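# Three Cups and a Long Wait

Ask anyone at Wallimness what the arms can do and you get a careful answer. The shop, which supplies kitchen gear to small cafes, has been trying out a two-armed setup from Sudard since October. The task is stacking plastic cups. A new hire picks it up in one morning. 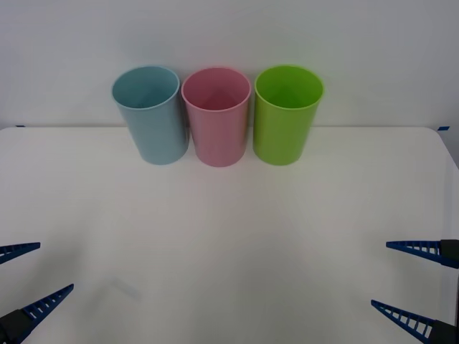 *Blue, pink and green cups at the back of the test table at Wallimness.*

Ekua Abubakari runs the trial. Her log shows 1,433 attempts so far, and she grades each one by hand. A stack counts if it stands for 30 seconds. Cups that nearly touch are the hard case, she says, and a finger that comes in a little wide will shove the next cup over.

"People want to know when it will empty a dishwasher," she says. "I'd like it to do three cups before lunch without me getting up."

She gets up less than she used to. In the first weeks she reset the table after almost every try. Now the arms often get through 6 stacks in a row. Then the lights change in the late afternoon and the numbers drop.

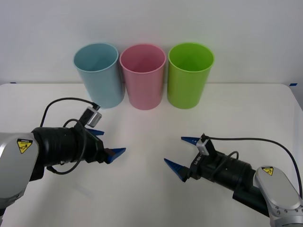
*The two arms at the cup table, grippers open.*

Toft, a laundry service across the road, tried a similar system on towels and sent it back. Folding was fine. Finding a corner in a pile took too long, and staff ended up handing towels over one by one.

Abubakari thinks plates are next, then lids. Mugs with handles will have to wait. For now the cafe orders are still packed by people, at the long bench by the loading door.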